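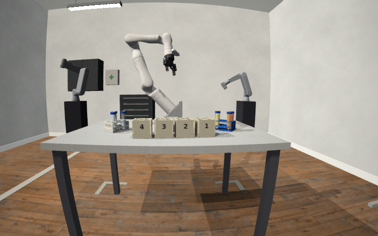

Vial Sort virtual workcell, start position. Racks 4 to 1 at the front of the table.

Polat Vial Sort Challenge Pack
For school robotics clubs and senior classes
Product code 1076
$479 per school, per year

Vial Sort is a simulated lab bench for students who are ready to program a full-size arm but don't have one at school. Teams write a program that picks up capped vials and places them in the numbered racks. Everything runs on screen, so a club can use it in an ordinary computer room.

The pack was written for the Clondinton Schools Robotics League, which uses it for the senior division. It is also sold on its own to clubs that want a term project with no competition at the end.

What students do

Each task begins with a job sheet. The sheet lists which vials go to which rack, and in what order. Students set the approach height, the grip width and the release point, then run the program and watch the arm carry it out. They can stop at any step, change a value and start again from that step.

The racks are numbered 4, 3, 2, 1 from left to right as seen from the front of the table. This catches a lot of teams in their first session. The numbers are printed on the front faces, and the job sheets always use the printed number. We suggest having students draw the table on paper and label it before they write any code.

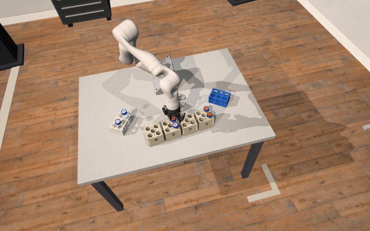
Cap colour matters from the second unit on. Job sheets may ask for one colour to be moved and another left where it is, and a vial in the wrong opening scores nothing even if it was placed cleanly. Neighbouring vials are the usual trouble spot. If the fingers open too wide on the way down they will knock the next cap, and the program logs a contact fault. Most teams fix this by coming in higher and closing the grip a little before the final drop.

What's in the pack

Vial Sort software, school licence for one site
13 job sheets, from a single pick to a full sort
Teacher guide with worked solutions
Scoring sheet in the league format
Blank table plan for photocopying

Skills and prior knowledge

Students should be comfortable with variables, loops and simple functions. Programs can be written in blocks or in Python, and a team can switch between them partway through. Some work with x, y and z coordinates is needed. The teacher guide has a short warm-up on this for classes that haven't covered it.

We recommend teams of 2, with one student writing and the other checking against the job sheet, then swapping. Larger teams work but someone usually ends up watching.

Computer requirements

A desktop or laptop with a separate graphics card is best. The software will run on built-in graphics with shadows turned off. Tablets and phones are not supported. An internet connection is needed to activate the licence – after that the program works offline.

Using it for competition

League scoring is by correct placements first, then by time. Contact faults are deducted at the end. Teams entering from Girnener or Vildale schools send in their saved program file and do not need to travel for the heats. Entries for the next round close on 23rd April, and the final is in November.

Ordering

School purchase orders are accepted. The licence key and download link are sent by email once the order is processed, and the job sheets come as printable files. A printed and bound set can be added at checkout.

Renewals keep all saved student programs.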